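Drindumham Shared Workshop Members' Board
Forum: Storage and Tool Return
Topic: Hand tools at the end of a session
Replies: 5 | Views: 772

bench_steward
Members are reminded that hand tools should be returned to storage before the workshop closes at 9 p.m. During the January check, 134 hand tools were recorded outside their assigned place. Most were screwdrivers left on the counters.

With effect from next month, each counter will have an open plastic bin. Any hand tool that has not gone back to the wall rack by closing should be placed in the nearest bin. The morning steward will sort the contents. Comments on this arrangement are invited before the labels are ordered.

cenulberg_annex
The Cenulberg annex has used open bins for two seasons and supports the proposal. Two points from our experience may be of use. The bins should be shallow enough that a short screwdriver can be found without emptying everything onto the counter. They should also be one color throughout the building. We had gray bins at first and members took them for scrap bins.

R_Afolabi_tools
I must register an objection. A bin permits a member to consider a tool returned when it has only been moved. The wall rack has an outline for every screwdriver, and a missing one is noticed at once. In a bin, a flathead and a Phillips of the same length lie together with the tips knocking against each other, and the next member takes whichever handle is on top.

If funds are available, I would ask that they be spent on a second rack beside the east counter. The quotation we received from Sisonano was 750 for the rack, fitted.

Kiri Merrick
I write as the member responsible for the electrical bench. The objection regarding tips is a fair one, and I would support a rule that chisels, awls and knives may not be placed in a bin under any circumstances. Screwdrivers are a different matter. Members working at the counter put the same driver down and pick it up many times in an evening, and the rack is on the far side of the room. A bin within reach keeps the driver off the floor and away from the sink.

I would also request that handles face the front of the bin. This was the practice at my previous workshop and it was observed by most people.

R_Afolabi_tools
I accept the exclusion of edged tools and would like it printed on the label. I do not withdraw the request for the second rack. The inventory now exceeds 3,000 items and the present rack was planned for far fewer.

bench_steward
Thank you for the replies. The position is as follows. Bins will be yellow in all rooms. Chisels, awls and knives are excluded, and the label will state this. The request for a second rack has been placed on the agenda for the spring meeting, together with the quotation. The direction of handles will be recommended on the label but will not be enforced.

Members who wish to propose wording for the label should post it in this topic. A picture of the bin type is attached.

Attachment (1)
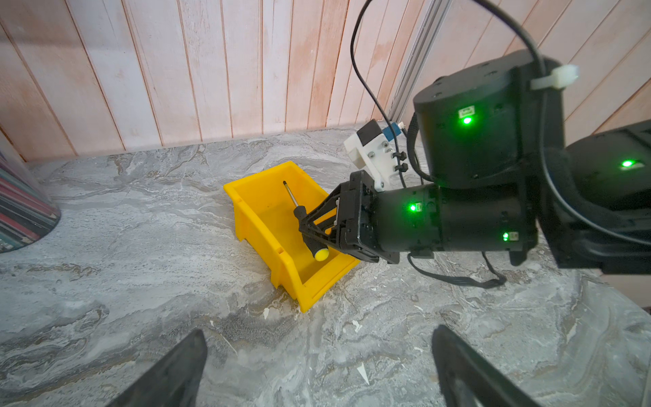 Yellow bin on the counter, with screwdriver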